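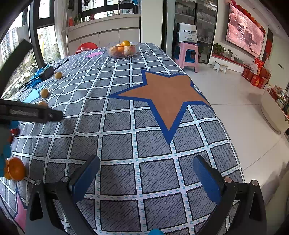 Printed tablecloth with wrinkles on one side. Set-in creases need moisture as well as heat.

Removing Creases and Stains from Table Linens

Check the care label before anything else. If the label is missing, test a corner of the hem with a damp white cloth. Color on the cloth means the dye is not fast, and the item should be washed alone in cold water.

Fiber and heat

Cotton and linen take a hot iron, 200 °C at most. Polyester and cotton-polyester blends should be ironed at the medium setting, two dots on most irons. Vinyl-coated cloths are never ironed directly. Lay them flat in a warm room overnight, or hang them in the bathroom during a shower and smooth them by hand afterward.

Printed cloths are ironed on the reverse side. Pigment prints sit on top of the fiber and will turn shiny or stick to the soleplate under direct heat. If the front has to be pressed, use a plain cotton dish towel as a press cloth.

Creases from folding

Mist the cloth with plain water, roll it up, and leave it in a plastic bag for an hour. The moisture spreads evenly and the iron needs fewer passes. Start at the center and work outward. Move the iron along the lengthwise threads; diagonal strokes stretch the fabric and leave the hem wavy.

A cloth too large for the board can be pressed on the table itself. Put down a folded cotton blanket first, and do not use steam over a varnished or waxed top. Steam passes through a blanket and leaves white marks in the finish.

For a dryer, use low heat and remove the cloth while it is still slightly damp. An overloaded drum presses in new creases. One large cloth per load is enough.

Stains

Candle wax: harden with an ice pack, lift off what comes away with a dull knife, then place paper towels on both sides and press with a warm iron. Change the paper until it stays clean.

Fruit juice and wine: blot, then rinse from the back with cold water. Hot water and soap at this stage can set the color.

Grease: work in a drop of dish soap, wait 15 minutes, and wash at the warmest setting the label allows. Check the spot before drying. Dryer heat fixes whatever is left.

Starch

Light spray starch helps plain cotton hold its shape and slows the absorption of spills. Apply to the reverse, wait for it to soak in, then iron. Do not store starched linens for long periods. Starch attracts silverfish and yellows along the folds.

Storage

Roll cloths on a cardboard tube with acid-free tissue, print side out. If there is no space for tubes, fold loosely and change the fold lines each time. A padded hanger in a closet also works for cloths up to 230 cm long, folded once lengthwise.

Reader note from Consuelo Barroso: on older linen, she skips the spray bottle and irons straight from the line while the cloth is still damp.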